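Rullton Home Automation Group
We are often asked whether a machine can be trusted with household chores yet. This thread sets out our current position, in 5 posts.

1/5
Tidying a desk is a useful place to begin. It requires no heat, no water and no sharp tools, and most adults complete it without much thought. For a machine it remains slow work.

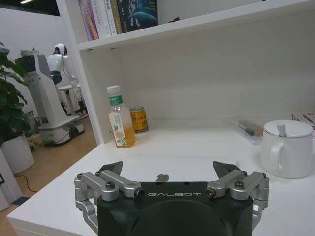
Our Plodside program treats tidying as a series of small decisions: what the object is, how firmly to hold it, and where it should go. The third is the hardest, as households rarely write their rules down. A clear bottle of orange-yellow liquid standing on a desk may be someone's drink or something to put away, and a closed laptop should usually be left where it is. We ask households to state such preferences before any work begins.

2/5
The Plodside task list now holds 118 household chores. We rate 48 of them as suitable for a machine with a person nearby, and 20 as suitable for a machine working alone. The remainder stay with people for the present. Folding fitted sheets is among them.

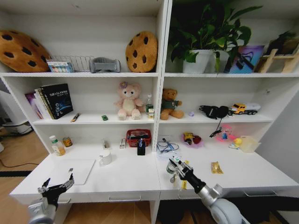
Books, soft toys and loose cables, all on one unit.

3/5
Mixed shelves are rated separately from single-type shelves. A shop stockroom with identical cartons is far easier than a family bookcase, and our partners at Plusa report good results there. Soft items change shape when gripped. Cables catch on their neighbors — we still advise people to clear them by hand.

4/5
Many readers have written to us about cost and supervision. The question we receive most often is answered below.
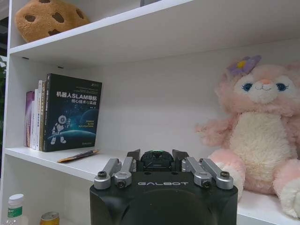

Can I leave a household robot to tidy up while I am at work?
For a short list of familiar items, possibly; for a full room, we recommend that an adult stay in the home.

5/5
The Li rating sheet, which explains how each chore is scored, will be updated in May. Comments on the present edition may be sent as replies to this thread and will be read by the program office.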